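# Lounge Rules: how we run and record tidy-up episodes

Hi! I'm Menaka Sikder, and I look after the rules file for the Lisov tidy-up set. If you've been handed a login and told to "go collect some lounge data," please read this before you touch anything. It's long for a README, I know, but most of it exists because I had to throw out somebody's afternoon (often my own).

Last revised 24 Jan 2020.

## What's in the folder

Each episode is one attempt at one small chore: take a thing from where it is, put it where it should be. There are 26 chores on the list in `tasks.txt`, and 13 of them are disposal chores, meaning the thing ends up in a bin. The rest are moving cushions, straightening stuff, carrying cups back to the kitchen and so on. Head camera video, arm joint logs and one plain text note per episode. That's it, no fancy database.

## Before you press record

Walk the area yourself first. I mean really walk it, on your feet, where the robot is going to roll. Look for cables, bags, shoes, and anything small on the carpet. If it's part of the chore, write it in the note. If it isn't, either pick it up or write that it was left there. I don't mind clutter at all (offices have clutter!), I mind clutter that the note doesn't mention.

Then tell people. Say it out loud to whoever is sitting nearby, and wait till they've answered you. A sign on the door doesn't count, because Steinar Oddsson once walked straight past one with a full mug of coffee and the sign was at eye level.

One person drives and one person watches with a hand on the stop button. The watcher doesn't type, doesn't read messages, doesn't eat. Four meters is the furthest the watcher may stand from the base. Swap after four episodes, even if you feel fine, and please don't argue with Illia Yurchenko about it, he is the one who set that rule and he's right.

## Picking the right bin

This is where the labels go wrong more than anywhere else. Our old task text just said "throw it away," and Zhuoran Kong and I ended up labeling the same episode two different ways, him as a success and me as a fail. So now the task text has to name the container, by something you can see from the robot's head camera: lid color, mesh or solid, what it's standing next to. "Trash" on its own gets bounced back to you.

The other half of the rule is that a recycling symbol wins over convenience. If the bin has the symbol on the front, food doesn't go in it, even when it's the nearer one or the one that's easier to reach. And if the operator can't tell what a bin is for, the episode waits until someone has asked.

Take the banana chore as it's set up in the lounge corner: banana on the round white table, black mesh wastebasket by the armchair, and over by the other wall the gray pedal bin with the yellow lid and the recycling symbol. Task text should read "put the banana in the black mesh wastebasket." Lots of people write "put the banana in the bin" and then we're back to me and Zhuoran disagreeing over lunch.
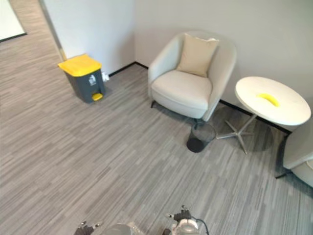

## Moving near the furniture

Keep both arms tucked while the base is rolling. Stop the base, then reach. I know it's slower and I know the Jemmont folks blend the two, but our lounge is tight and table legs that spread out along the floor are much wider than the tabletop makes you think.

Upholstery counts as a contact surface, so light brushing is okay and goes in the note. Walls don't count. If you touch a wall, end the episode, check the arm, and mark it `contact_wall` even if the chore got done. Same for door frames.

Pedal bins: do not press the pedal with the base. Ever. We don't have an approved way to open one yet, so those chores stay marked `hold` in the list.

## What counts as a success

The object is inside the named container, the gripper is open and clear of it, and nothing else got knocked over or moved on the way. Dropped it and picked it up again? Still a success, but add `retry`. The driver gives the first label and the watcher gives the second, without looking at each other's. If they differ, Mingxuan Jiang gets the last word.

## People in the video

If someone walks into view and hasn't agreed to be recorded, stop and delete the episode right then. Not at the end of the day. They shouldn't have to ask.

Questions, fixes, complaints about my spelling: open an issue and tag me. I read them all, usually on the bus.

Related

- Hallberg kitchen set: rules for sharp and hot things
- Stop button checks, weekly sheet
- How to write an episode note (with bad ones)
- Yan gripper care and cleaning
- Changes to tasks.txt since August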